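Stivum protocol

The Stivum protocol is a set of rules for testing household manipulation robots in simulation before they are run on physical appliances. It covers tasks carried out by a single arm in a kitchen, including opening and closing doors, moving small objects across a counter, and placing items on shelves. The protocol was drafted by Rhydian Penry and Eirlys Powell at the Binidley laboratory and first circulated in May. The current text is dated September 26, 2020.

Background

Earlier test plans used at Binidley left the layout of the kitchen to the person running the test. Results from different groups could not be compared, as a task scored in a wide kitchen with the refrigerator door removed was reported under the same name as one scored in a narrow kitchen with the door in place. Penry proposed a fixed set of layouts. Powell added the contact rules, which were adapted from an in-house manual for the Zimus test cell.

Scope

The protocol applies to arms with a fixed or slow-moving base and a gripper with two fingers. Mobile robots that drive during the task are outside its scope, as are tasks involving liquids, heat or blades. It sets no limits for work near people and is not a safety standard.

Requirements

A test series consists of 50 trials per task, divided among nine layouts. The starting pose of the arm and the position of each loose object are drawn from a seed that must be published with the results. A trial ends when the goal state has been held for the required period, when the time limit of 175 seconds is reached, or when a contact limit is exceeded.

Contacts are sorted into three classes. Class A is intended contact between the fingertips and the target object. Class B is light contact between the gripper and a fixed surface, such as a countertop. Class C is any contact between an arm link and a door, handle or cabinet. Class C contacts end the trial and are scored as failures even if the object is later placed correctly.

Clearance

Clearance is measured from the outer shell of the robot, including any external cable, to the nearest surface of the furniture. An open appliance door is treated as furniture, and its handle is measured separately from the door panel. Door bins count as part of the door.
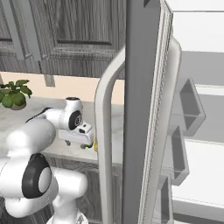 Vol. 9, p. 37

Simulated kitchen with the refrigerator open and the gripper just above the marble countertop, between a potted plant and the door handle. A black cable loops over the upper arm link.

Decorative items on the counter must be kept in the collision model. They may not be deleted to gain working room.

Reporting

A report must state the simulator version, the time step, the layout numbers and the seed. Failed trials are listed by contact class. Averages given without the number of trials are not accepted. Video may be attached but does not replace the contact log.

Adoption and criticism

The Byun project adopted the protocol for its door-opening tasks and later asked for a longer time limit, which was declined. Reviewers have noted that the Class B threshold depends on the contact model of the simulator, so that the same motion may pass in one program and fail in another. A revised threshold is under discussion.

See also

Binidley layout set
Zimus test cell
Contact logging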